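Ticket 2856 - Listing photos uploading sideways / wrong color on shop pages
Status: Closed (see last entry)
Opened by: Lumturie Stan, Joretti
Handled by: Csaba Jakab, Soria support

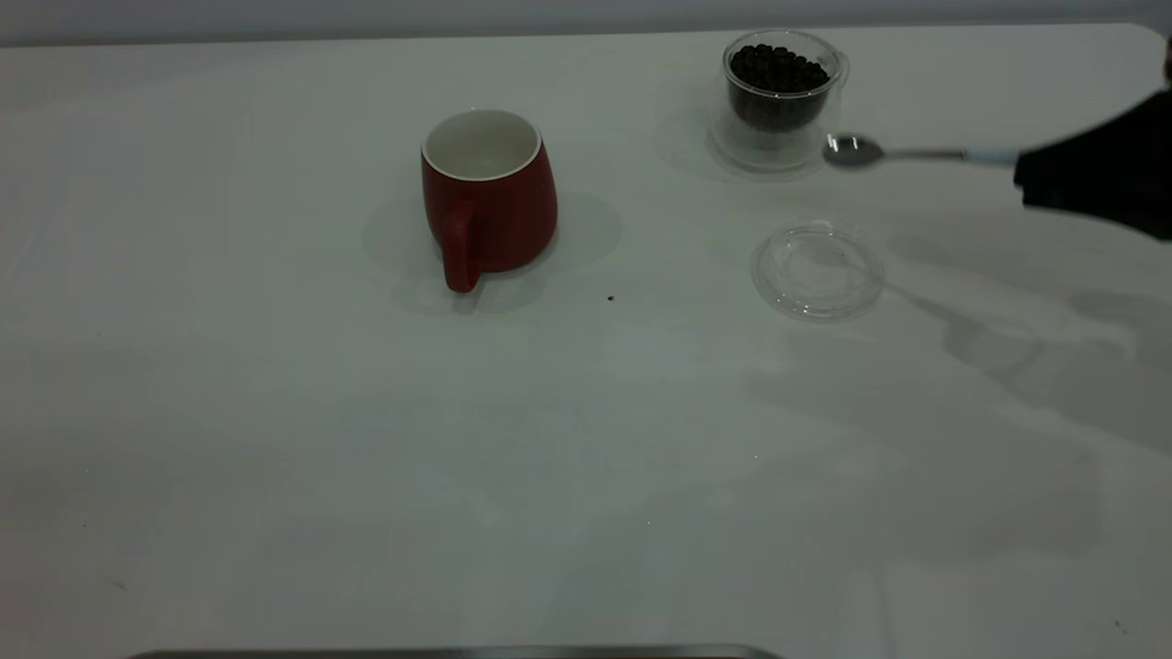 Attachment 1: red mug, white inside. 

Opened 2020-07-04

Lumturie:
Hi, product photos are going wrong again. Two things.

a) Some pictures come out rotated on the shop page. Fine on my computer, fine in the preview, sideways once published.
b) Reds look washed out. Mug listing is the worst. On the page it's closer to salmon. Already had a customer in Junemmont send one back because "not the color shown" and she's right, it isn't.

Started after the May update I think. Before that never had it. Attached one of the originals. Need this fixed before the summer catalog goes live, pls.

Csaba:
Got it, thanks. Questions:
- which browser are you uploading from
- are you using the bulk uploader or the single item form
- is it every photo or only new ones
- do you edit them in anything first

Lumturie:
Chrome. Bulk. Only new ones, the old ones still look right. Edit, yes, I crop and fix the brightness in the Rácz photo editor then export. Same way I've done it for two years.

Csaba:
OK. Downloaded your attachment and put it through a test shop.

Test 1, bulk uploader, file as is: color faded. Not rotated.
Test 2, single item form, same file: color correct.
Test 3, bulk uploader, file re-saved as sRGB: color correct.

So color problem is the bulk uploader dropping the color profile. Your file carries a wide profile, the uploader strips it when it makes the smaller copies, browser then guesses. Reds and oranges suffer most. Single form converts first, so no problem there.

Rotation I can't reproduce with this one. Can you send one that goes sideways?

Lumturie:
Sent the teapot and the tall vase by email, file too big for the ticket form (that's another thing, why is the limit so small)

Why would the profile be wide, I didn't change anything.

Csaba:
Files arrived. Limit is per ticket, not per file, I'll raise it on yours.

Profile: check in Rácz under Export > Color. There's a box "keep camera profile". Might have been switched on by an update on their side. Can't see it from here so you'll have to look.

Rotation: both of those have an orientation tag. Means the camera was held upright, saved the picture flat and left a note saying "turn me". Same story as the color, bulk uploader removes the note. Preview reads it, published page doesn't have it to read. That's why preview looked fine to you.

Lumturie:
Box was ticked. I did not tick it!! Unticked now.

Re-exported the mug, bulk uploaded, still salmon. Tried twice.

Csaba:
Could be cache. Please try:
1. Delete the photo from the listing, save
2. Clear image cache (Shop > Tools > Clear images)
3. Upload again under a differnt file name
4. Open the page in a private window

Step 3 matters, the image server hangs on to old copies by name.

Lumturie:
Step 2, there is no Clear images in my Tools. I have Import, Export, Redirects and that's it.

Csaba:
Sorry, admin only. You're logged in as catalog editor. Cleared it for you from this end. Carry on from 3.

Lumturie:
OK red is red again. In the private window and on my phone.

The teapot is still sideways.

Csaba:
Expected, the Rácz setting only changes color. For rotation there are two ways until we patch:
- in Rácz, Export > "apply rotation to pixels", or
- use the single form for the upright ones

Lumturie:
How many do I have to redo? I've got a whole catalog here. I can't go through them one by one.

Csaba:
Ran a report on your shop. 316 images uploaded through bulk since the update. 200 of those have either a missing profile or a missing orientation tag compared to the original. The rest are OK, leave them alone.

You don't need to re-upload. We keep originals. Once the patch is in I can rebuild all the small copies from them. Only ones you'd have to touch are any where the original was deleted, and I see none.

Lumturie:
Oh good. When is the patch.

Also will the rebuild mess up my alt text and captions, last time somebody at Soria "rebuilt" something I lost every caption in the kitchen section and typed them in again by hand.

Csaba:
Patch is in testing now. Rebuild only touches image files, captions are in a separate table. Took a backup of yours anyway. Will write here before starting.

Internal note (Csaba):
Cause confirmed. Resize step in bulk job strips all metadata to save space, new in May release. Single form does rotate + convert before resize, bulk does not. Fix = same order in both. Check other shops on bulk, probably more than this one affected. Ask for admin-only cache button to be opened up to editors, third ticket where this slowed us down.

Csaba:
Patch live. Starting rebuild on your shop, please don't upload anything until I say. Images may flicker or show blank for a bit.

Lumturie:
ok hands off

Csaba:
Rebuild finished, no errors. Please check the mug, teapot and tall vase plus a handful of others from the kitchen section.

Lumturie:
Mug good. Teapot upright. Vase upright. Captions still there, thank you.

One thing, soap dish listing shows the old picture in the cart but the right one on the page.

Csaba:
Cart thumbnails have their own cache, clears overnight. Forced it for yours. Refresh?

Lumturie:
Yes fixed. Can I tick the camera profile box again or leave it

Csaba:
Leave it off. Works either way now but files are a little smaller without, and other sites you sell on might not convert.

Closing. Reply within 2 weeks to reopen, after that please open a new ticket and quote this number.

Resolution: bulk uploader patched, images rebuilt from originals.
Category: Catalog / Images / Bulk upload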